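JILTVILLE ALLOTMENTS AND PRODUCE SOCIETY
Minutes of the June meeting

The meeting opened at 7.30pm in the small hall. Apologies were taken as read.

1. Minutes of the last meeting
Agreed, with one correction. The hire charge for the marquee was for both days and should not have been entered twice.

2. Money
The balance stands at £2262 after the water bill. Seed order money still owed by members comes to £437. Reminders to go out with the newsletter.

3. Baskets for the produce show
Last year's entries in the fruit classes were shown on paper plates and several rolled off. It was agreed in May to look at baskets. A rectangular wicker one from Fakhoury was put on the white table with a single piece of citrus in it so that members could judge the size.

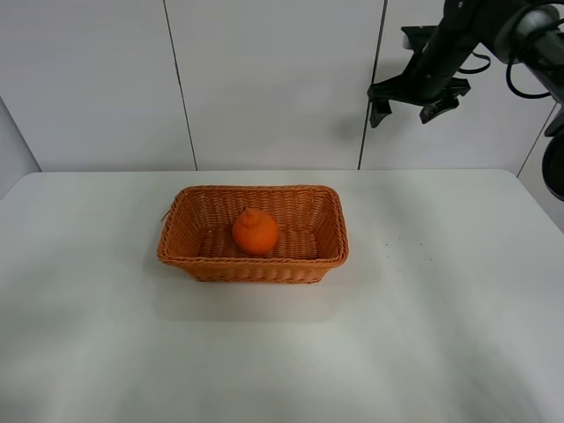

Sample basket with one fruit, show item 3.

Points raised:
The sloped sides and thick braided rim were liked. A strand is sticking out at one short end and would need trimming before anything was put on show.
One fruit looks lost in it. The schedule should ask for three or more in a basket, or the single fruit class should stay on plates.
Some members would prefer a round basket. Besatitz do one but only in packs of a dozen.
Entry cards cannot be pinned to the weave without damage. Cards to stand in front.

Agreed to order from Fakhoury, number to be settled once the classes are fixed. Proposed, seconded, carried with 2 against.

4. Tables and cloths
There was a long discussion about whether the white tops need covering.
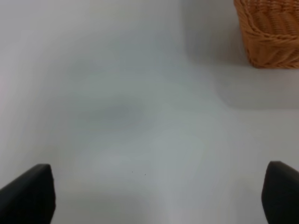 Those against cloths said that they have to be washed and ironed and that they slide when people lean over to look. Those in favour said that white shows every crumb of soil, and that the vegetable classes always bring some in. It was pointed out that a plain top can be wiped between staging and judging. Agreed to leave the fruit tables bare and use the green cloths for vegetables only. The cloths are in the cupboard under the stage and need checking for moth.

5. Show schedule
Printing of 1000 copies by Bandinance was approved at the price quoted. The closing time for entries is to be printed on the front as well as the back. Class 14 (any other fruit) to say clearly that bought fruit will not be judged.

6. Any other business
The padlock on the lower gate is stiff again. Oil to be tried first.
A request for a second compost delivery was held over until the autumn.
Members are asked to take their own mugs home.

The meeting closed at 8.50pm. Next meeting in July, same time, same room.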